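Otuvgate Peer Support Listings: README

Version 2 of the listings, released 29th October.

Summary

The Otuvgate Peer Support Listings are a cleaned and de-duplicated table of mental health peer support groups, drop-ins, family and carer groups and befriending schemes in the Otuvgate area. Each row is one group as advertised by the organisation that runs it. The release holds 2,332 rows from 777 organisations. Groups that have closed are kept and marked as closed.

The table holds no information about people who attend groups. It holds no personal names, home addresses or personal telephone numbers. Contact details are those an organisation has published for general use.

Do not use this table as a crisis directory. Opening times may be out of date, and most groups listed do not offer urgent help.

Files

listings.csv: one row per group
organisations.csv: one row per organisation
changes.txt: differences from version 1
licence.txt: full licence text

Both CSV files are UTF-8, comma separated, with a header row. Text fields are quoted. Line endings are LF. Spreadsheet programs may strip the leading zero from telephone numbers on import; set the contact_phone column to text first.

Fields in listings.csv

group_id: text, unique, stable between versions. Never reused after a group closes.
org_id: text, joins to organisations.csv.
group_name: text, as advertised, with spelling left alone.
group_type: one of peer, carer, family, befriending, drop_in, activity, other.
topic: text, semicolon-separated list. May be empty.
age_min, age_max: whole numbers, in years. Empty means no limit was stated.
setting: in_person, online, telephone or mixed.
district: text, the district where meetings take place. Empty for online and telephone groups.
frequency: weekly, fortnightly, monthly, irregular or unknown.
day: day of meeting, where fixed.
start_time, end_time: 24-hour clock, local time.
cost: free, donation, member, paid or unknown.
referral: self, professional, either or unknown.
step_free: yes, no or unknown.
contact_phone, contact_email: public contact details only.
status: open, paused, closed or unconfirmed.
last_checked: date of the last check, year first.
source: web, leaflet, form or phone.

Fields in organisations.csv

org_id: text, unique.
org_name: text.
org_type: charity, unregistered, public, faith, company or unknown.
accepts_donations: yes, no or unknown.
has_membership: yes, no or unknown.
website: text, may be empty.
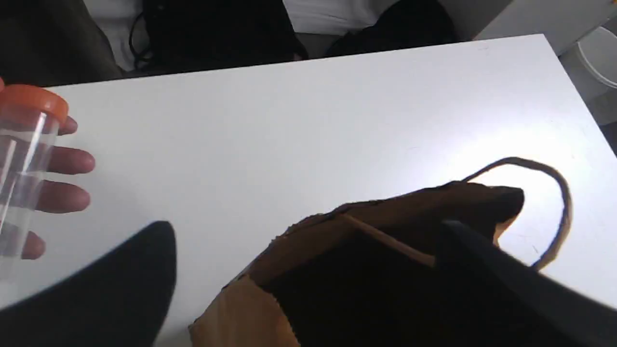 White table, with a clear orange-lidded container at the left.

How the rows were gathered

Listings came from four sources: organisations' own web pages, printed leaflets, a submission form, and telephone checks. Where two sources disagreed, the more recent was used. Where neither carried a date, the value from the web page was used and status was set to unconfirmed.

Leaflet text was typed in by hand and checked against the leaflet by a second reader. Leaflets are not included in the release.

Matching and de-duplication were done with Proner, the matching script kept in the same repository. Proner compares group name, district, day and start time. Pairs above the match threshold were merged automatically. Pairs close to it went to manual review. The rules are:

Same organisation, same day, same start time, same district: merge.
Same organisation, same name, different day: keep both.
Different organisation, same venue and time: keep both unless one page states that the group is jointly run. Joint groups are given the org_id of the organisation that takes enquiries.
Same name, one row online and one in person: keep both unless the advert says that people may join either way, in which case setting is mixed.

Status rules

A group is open if its details were confirmed within the 60 days before release. Confirmation means a dated web page, a returned form or a telephone answer. A group is paused if the organisation gives a break with an expected return, such as a summer break. It is closed if the organisation says so. Everything else is unconfirmed.

An unanswered telephone call does not change the status of a row to closed.

Changes since version 1

Version 1 was released in June. The main differences are:

The single access column has been replaced by step_free. The old column mixed lifts, parking and hearing loops, and could not be split reliably.
The cost value low has been removed. Rows that used it are now paid or donation.
Befriending schemes in the Brabec district have been added. They were missing from version 1 because of a failed import.
Zirnow has been separated from Brabec in the district column. Anyone comparing the two versions by district should combine them again before counting.
Trailing spaces have been removed from group_name.
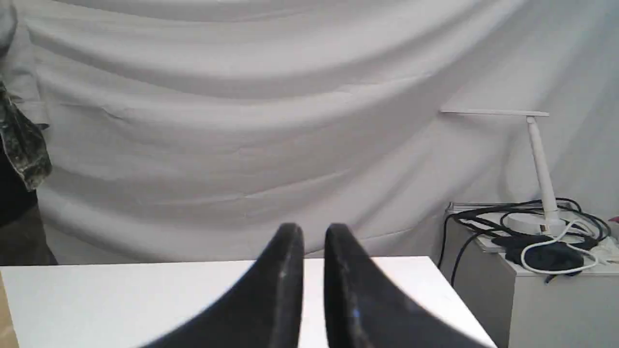
Black gripper fingers and white tabletop.

Known problems

Small unregistered groups are under-counted. Many have no web page and are advertised by word of mouth or on a noticeboard.

Coverage of Zirnow is thinner than elsewhere. Leaflets were collected there on one round only.

The topic column is uneven. Some organisations list every condition they welcome, others write "mental health" and stop. An empty topic should not be read as a general group. Searches on this column will miss groups.

The cost column records what is asked of a person attending. It does not record membership fees that bring other benefits, such as a newsletter or a vote at a general meeting. Where membership is required to attend, cost is member, whatever the fee.

The accepts_donations column is yes only where the organisation has a public request for money. A blank donations page is recorded as unknown.

Group names in languages other than English are given as advertised, without translation. Sorting on group_name will depend on the locale of the program used.

Times that cross midnight occur in telephone groups. In those rows end_time is earlier than start_time.

Intended uses

The table was prepared for local planning, for checking gaps in provision by district and group type, and for keeping other directories up to date. It is suitable for testing address-free record matching.

It should not be used to rank organisations. The number of rows for an organisation depends on how it advertises its groups: a weekly meeting split into two sessions may appear as one row or two. Nor should it be used to estimate how many people receive support, as attendance was not collected.

Contact details must not be used for marketing or for fundraising appeals.

Loading

Read both files as text, then convert age_min, age_max and last_checked. Join on org_id. Every org_id in listings.csv is present in organisations.csv. Some organisations have only closed groups and will drop out of the join if closed rows are filtered first.

Corrections and removals

Open an issue in the repository with the group_id and the correct value. Do not include details of people who attend the group. For a new group, use the submission form template in the forms folder.

An organisation may ask for its contact details to be removed. The row stays in the table with contact_phone and contact_email empty. Removals are applied to the current version as soon as they are confirmed, and are not held for the next release.

Licence

The tables are released under CC BY 4.0. Proner is released under the MIT licence. Please credit as: Otuvgate Peer Support Listings, version 2.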